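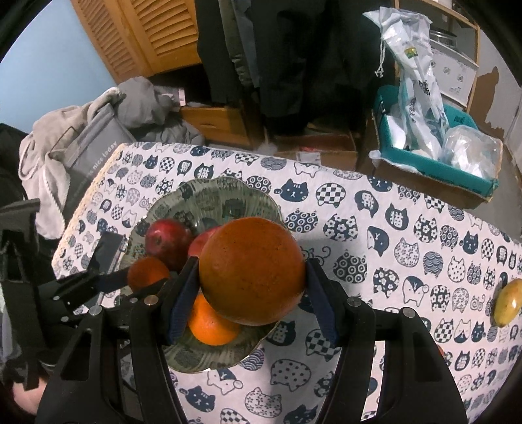
Pridotow is looking for a part-time bookkeeper, and we would like to find one before December, when the invoices start arriving in the kind of envelope that has a red stripe on it. We import table linens and kitchen textiles and sell them to shops that are mostly smaller than we are, a hard thing to be. Our best seller for two years running is a white tablecloth with rows of navy cat faces on it, some checkered, some floral, some polka-dotted. If you can look at a cloth like that and feel calm, you'll be fine with our ledger, which was put together on much the same principle.

**The job**

19 hours a week, spread over whichever mornings suit you, as long as one of them is the morning the freight bills come in. You would be taking over from Henk Claeys, who has kept the books for 9 years and is retiring to a house with a boat attached. Henk will stay on for your first month. He is patient and thorough, and he labels things in pencil.

You would handle:

- supplier invoices, in three currencies and at least as many moods
- customer accounts, including the gentle phone calls and the slightly less gentle ones
- sales tax filings for the 2 states where we have warehouse space
- monthly reconciliation of the bank account, the card account and the drawer
- a quarterly report for our accountant at Tascombe, who likes it short

Payroll is done elsewhere. So is anything with the word "strategy" in it.

**What we'd like you to have**

A few years of bookkeeping for a business that holds stock. A certificate is nice, but we'd sooner hear about a mess you cleaned up. You should be comfortable in spreadsheets and willing to learn Peson, the inventory program we moved to last spring. It does most of what the salesman promised, though it still believes a runner and a table runner are different products, and we have stopped arguing with it.

You don't need to know anything about linen. You will pick up more than you wanted by lunchtime.

**What we can offer**

$26 an hour, paid every other week. Paid vacation and sick time, in proportion to your hours. A desk by the window, with a radiator that has two settings (off and Florida). Staff discount on everything we sell, seconds free if you can find the flaw. After the first three months you can do one morning a week from home, once we're all sure the drawer balances without you looking at it.

The office is upstairs from the Kalogeropoulos bakery. There is one flight of stairs and no elevator, which we're sorry about and have raised with the landlord more than once. Parking is on the street and free until ten. The smell of bread is constant and has defeated several diets.

**How to apply**

Send a resume and a short letter to Ionuț Mihăilă, who runs the office and will read every one. One page for the letter is plenty. Please tell us which mornings you could work and when you could start. Two references, please, at least one of whom has seen you close a month.

Interviews take an hour. Part of that is a small exercise with a shoebox of real receipts from our last trade show, names blacked out. You may bring your own calculator. Henk will be in the room and will try not to help.

We answer everyone, though it may take us a couple of weeks.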